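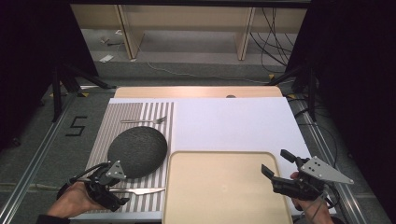

What is Mornero?
A free two-player fighting game for home computers, built by the Fesetti group on an open engine and released in May 2021.

The first full version of Mornero is now available to download. It replaces the public beta and brings the roster to 38 characters, 10 of them new. Each has a full move list, a training mode entry and two colour sets.

The beta was downloaded 2,759 times. Players sent in 854 reports, most of them about throws that failed near the edge of the stage and sound that dropped out during long combos. Both faults have been fixed. Computer opponents now block low attacks more often on the hardest setting.
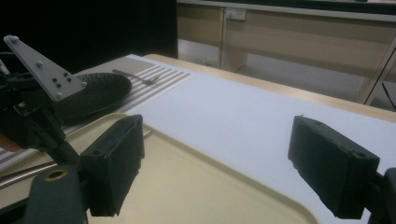
A cream-coloured tray on a white tabletop.

Fans of the beta should note that old save files will not load in the full version. Custom characters made for the beta will still work – copy them into the new "fighters" folder before starting the game.

Hollmann, a heavy grappler who was left out of the beta, is on the roster from the start. His stage and theme music are also included.

Online play is not part of this release. Fesetti plans to test it in August with a small group of players, and will post details on the Mornero download page.

Mornero is free for personal use. Reviewers may use screenshots from the press pack without asking first.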